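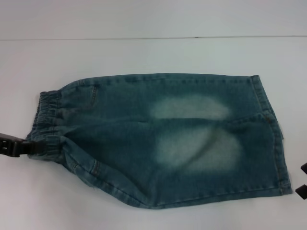

Denim shorts, folded lengthways

Packing for the Pilier walk – what did you take?
Posted Monday by filtberg_feet

Off in July with Skamine, group of walkers, 880 quid each without flights. Bag limit is 3000 grams if you want it carried. Seems mad?? Two kids with us as well.

marrowfat
Did it last year. Limit is real, they weigh it at Berisha before the coach goes. Roll everything. One pair of shorts each for the kids plus long trousers for the shrine, they wont let bare knees in.

old_stile
Bare knees were fine when we went. Shoulders is what they mind.

marrowfat
Not at the lower chapel. Got turned away and had to buy a scarf.

tansy186
Would skip Skamine tbh. Same route on your own, hostels by the river, 100 a night for a family room. You get to stop when you want.

old_stile
Disagree – with kids the coach on day three is worth the money. That climb is 186 steps then a long road with no shade.

filtberg_feet
Ok so scarf, long trousers, hats. Is there anywhere to wash stuff?

tansy186
Sink at the hostel. Take a bit of string. Dont bother with the laundrette in Berisha, alway shut

Contact the moderators | © Filtberg Walkers Forum | Back to top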